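4. Placing and fixing the street planters

Read section 3 (Permits and underground services) before you move any unit into the street. The Coner planter weighs 300 kg when filled and can't be shifted by hand once the soil is in.

4.1 Mark the position with chalk. Keep a clear footway of at least 1.8 m between the planter and the nearest wall, post or shop sign.

4.2 Check that the long side runs parallel to the kerb. The Coner is 1,298 mm long, so two units with a bench between them will not fit in a standard parking bay.

4.3 Set the four feet on the paving and level the planter with the adjusting nuts. Start at the lowest corner.

Caution: do not pack the feet with timber offcuts or broken slabs. They work loose under foot traffic.

4.4 Fit the bench bracket, if you have ordered one, before filling. Tighten the bolts by hand first, then a quarter turn with the 13 mm spanner.

4.5 Put in the drainage layer, the fleece and the soil, in that order. Stop 50 mm below the rim.

Note: on sloping streets the drain plug must face downhill. If it faces a doorway, turn the planter round and level it again.
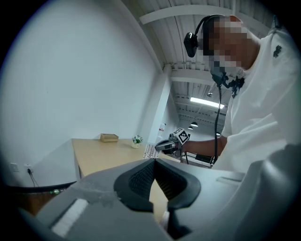
Wendy Rowbotham adds that on the High Street in Prurnton they left the planters unfilled for a day so shopkeepers could ask for changes, and moved five of them before any soil went in. She would do the same again, and would pick a Wednesday, with the market stalls up.

4.6 Water slowly until water runs from the drain plug. Top up the soil where it has sunk.

4.7 Plant from the middle outwards. Tall plants should not block the view of drivers at crossings – 600 mm above the rim is the limit within 10 m of a junction.

4.8 Fix the number plate to the kerb side and write the number on the street plan. The council uses it for watering rounds and for damage reports.

Caution: painted panels must be dry for two full days before they are fixed. Do not pressure wash them.

For planters on setts or cobbles, use the long feet and go to section 5.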